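Troltby Twin-Arm Bench: Set-up Guide
Section 5 – Teaching your first tidying chore
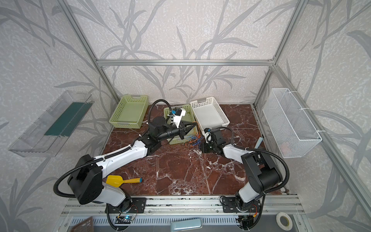 One owner in Kulik wrote to us that she had read this section twice before buying and still wanted to know whether the bench would put her kids' things away while she made tea. Our answer was "not yet, and not without you nearby," and she bought it anyway, which we appreciated. Her question is a fair one to keep in mind as you work through the steps. A pair of arms can learn to move things into and out of baskets on one table, in one arrangement. A whole playroom is a much bigger ask, and we would sooner say so here than have you find out on your own floor.

Before you start

Section 4 (levelling the rail and homing both arms) needs to be finished. Set aside an unhurried evening for this one. Most people do fine with the first half and then get tired and a bit sloppy around step 6, so have a break there if you feel like it – the controller will hold your place.

5.1 Laying out the table

1. Switch both arms to Rest and wait for the tone.

2. Put your baskets on the far side of the table, where both grippers can get to them. Slotted plastic baskets from any discount shop are fine. Different colours and sizes help the software tell one from another.

3. Choose two or three things to be tidied. Light plastic toys are a good beginning. Leave anything glass, anything with a blade and anything you are fond of in another room.

4. Press Survey on the controller. The arms will stay where they are while the software learns the layout. If you see code 509, it has lost track of a basket; nudge the basket toward the centre and press Survey again.

Note: You don't need to set the baskets dead straight. People fuss over this, and we did too at first, but a little variety does the learning some good.

5.2 Recording the chore

5. Set the speed dial to 24. The dial goes a good deal higher and you will be tempted.

6. Hold the Teach button and guide one arm through the chore from start to finish: down to the toy, close, lift, over to the basket, open. Release the button when the arm is back at Rest.

7. Repeat step 6 until you have 40 recordings. Move the toy to a new spot each time. Yes, it's a lot, and yes, the later ones matter as much as the early ones.

8. Choose Learn and leave the controller plugged in overnight.

Caution: Keep hands, sleeves and long hair away from the table whenever the arms are powered. The stop button should be within your reach, and children should be out of theirs.

5.3 What to expect in the morning

Hard plastic toys usually go well. Soft things are slower, and cords, wires and string are still the hardest of the lot, as they change shape every time they are touched. At our workshop in Barnell we ran 2196 trial pick-ups with household odds and ends, and the cords gave us more grief than everything else put together. If your chore includes them, record those separately and expect to step in.

The colour of the table makes less difference than the light above it. If the arms behave beautifully at noon and poorly at 8 p.m., record a few more goes in the evening with your usual lamps on.

5.4 If an arm stops partway

9. Press Stop, even if the arm is already still.

10. Support the gripper with one hand before you choose Release, so that whatever it is holding doesn't drop.

11. Clear anything caught between the two arms, then return both to Rest.

12. Start again from step 4. Your recordings are saved and won't need to be repeated.

Owners using the older Hsueh controller will find Release under the Service menu. Adding a second chore is covered in Section 6.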